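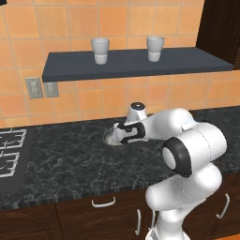
Households in Pastwood will be able to swap old kitchen taps for water-saving ones free of charge from August, under a scheme agreed by the town council this week.

The council has set aside money for 409 homes in the first round. Tenants in the Fadham estate and the streets behind the old dairy will be offered the new taps first, as water pressure there has been a problem for years and many of the fittings date from when the houses were built.

Letters will go out to those addresses before the end of the month. Anyone who wants to take part has to fill in the form that comes with the letter and send it back, or hand it in at the library desk. Private tenants need a signature from their landlord.

The work will be done by Flanent, a plumbing firm based on the Policarpio industrial estate. It has carried out repairs for the council before, mostly in the sheltered flats. A visit should take about 20 minutes if the pipes under the sink are in good order. Where a stop valve has seized or a pipe needs replacing, the fitter will book a second visit, and the household won't be charged for that either.

Salma Filali, the councillor who put the scheme forward, said she had been asked about water bills at nearly every surgery she held over the winter.

"People on a meter are watching every litre," she said. "A lot of them have a tap that drips all night and they can't afford to get someone out. It's a small job but it keeps being put off."

The council was split on whether homeowners should be included. In the end it was agreed that 100 places would be kept for owners who receive council tax support. Other owners can put their names on a waiting list, but there is no promise that they will be reached.

Two councillors voted against the plan. They argued that the money would be better spent on the leaking main in Dairy Lane, which was dug up twice last year. The water company is responsible for that pipe, the meeting was told, and talks on a permanent repair are still going on.

Old taps will be taken away by the fitters and sent for scrap. Residents who would like to keep theirs should say so on the form.

Appointments will be offered between 8am and 6pm, with a few evening slots for people who work shifts. A further round may follow next year - that depends on how many forms come back.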